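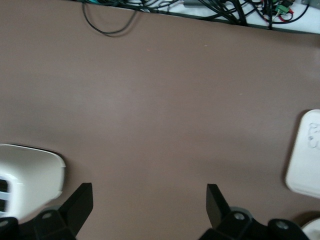 Figure 2. Tabletop with cables along the far side.

4. Author notes and reader return in serialized fan fiction

4.1 Material

The corpus consists of 303 unfinished and finished stories posted to Flirkow, a general fan fiction archive that allows work to be published one chapter at a time. Stories were included if they had at least four chapters, if no chapter was shorter than 700 words, and if the author had left comments open for the whole run. Crossovers were kept. Translations were dropped, as the notes in a translated story often mix the voice of the translator with that of the first author, and the two could not be separated reliably.

Flirkow gives an author two places to speak outside the story. The opening note stands above the chapter text and is shown in full. The closing note stands below it and is folded if it runs past a fixed number of lines. We treat these as separate variables throughout. Earlier work on the Lurnton archive (Machala and Tosh) joined them into a single field, mainly for technical reasons: Lurnton stored both notes in one box and marked the break with a row of asterisks, which many authors deleted.

Each note was coded for function. The scheme has five codes: schedule (any statement on when the next chapter will appear), warning, thanks, request (an explicit call for comments, ideas or corrections), and life report (illness, exams, moving house, work). A note could carry more than one code. Sheena Tosh and Vojtěch Malý coded the full set independently and then met to settle disagreements. Most of these concerned the line between schedule and life report, which is thin in practice. A sentence such as "finals are eating me alive so bear with me" was first coded as life report only by one coder and as both by the other. The rule finally adopted was that a schedule code requires a reference to the next chapter or to a period of time. Under this rule the sentence above is a life report.

4.2 Measuring return

A reader is counted as returning to a story if the same account leaves a comment on two chapters that are not posted on the same day. This is a narrow measure. It misses everyone who reads without commenting, who by any estimate form the larger group, and it misses readers who comment as guests. Flirkow does not release visit counts per chapter, so no wider measure was available to us. The measure also treats a single word and a long analysis as equal. We tested a version weighted by comment length and found that the ordering of the note types did not change, although the distances between them did.

Comments by the author were removed, as were comments by accounts listed as beta readers in any note. The second step was done by hand. Authors credit their betas in many ways, some of them opaque to outsiders - initials, nicknames from another site, or the name of the beta's favorite character.

The comment data were supplemented by a questionnaire, sent through the archive's message system and returned complete by 422 readers. It asked how often they read opening notes, how often they read closing notes, and what would make them give up on a story still in progress. The wording was prepared by Hamish Lindsay and tested on members of the Prelholm reading group before it was sent out. One item, on whether the reader had ever written to an author in private, was removed after the test because several members found it intrusive.

4.3 Results for opening notes

Schedule statements in the opening note show the clearest relation with return. Stories in which the author gives a schedule early and holds to it keep a larger share of their commenting readers than stories with no schedule at all. Stories in which a schedule is given and missed fall between the two. This was not expected. We had assumed that a missed date would cost an author more readers than silence would, and the questionnaire gave some support for that assumption, with many respondents naming broken promises as a reason to leave. Their stated reasons and their commenting behavior do not agree.

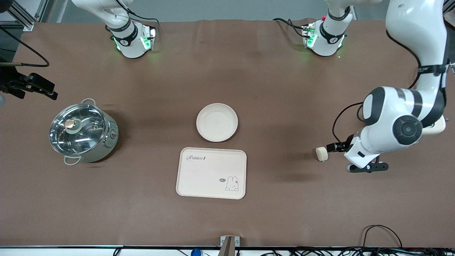 One reading of this gap is that a missed date still gives readers something to reply to. Comments posted after a missed date often refer to it directly, in a forgiving or joking tone, and these comments are themselves counted as returns. When such comments were taken out, the advantage of missed schedules over no schedule became smaller but did not disappear.

Warnings had no measurable relation with return in either direction. Thanks had a weak positive relation, limited to notes in which readers were thanked by name. General thanks ("thank you all so much for the response") behaved like an empty note.

4.4 Results for closing notes

Requests are found mostly in closing notes. They raise the number of comments on the chapter they are attached to, yet they do little for return. The added comments come largely from accounts that do not appear again in the same story. Annag Shearer has suggested in discussion that a request draws out readers who would in any case have gone on reading in silence, and that the measure therefore records as a single visit what is really one signal from a steady reader. The data cannot rule this out.

A special type of request is the vote, in which the author asks readers to choose a pairing, a point of view or a minor character's fate. Votes were most common in stories from the Purves fandom, where they seem to be a local custom carried over from an older message board. Return was high in these stories, but it was also high in Purves stories without votes. We make no claim for the vote as such.

Life reports appear in both positions. In the closing note they draw long replies, and in the opening note they are mostly passed over. The folding of long closing notes may matter here, as a reader who opens a folded note has already shown some interest in what the author has to say. Several respondents wrote in the free text field that they skip opening notes for fear of spoilers and come back to them after the chapter. Reading order on the page is therefore a poor guide to reading order in practice, and the contrast between the two positions should be taken with that in mind. The effect of posting time is treated separately in Section 5, where chapters posted on a Friday are compared with the rest of the week.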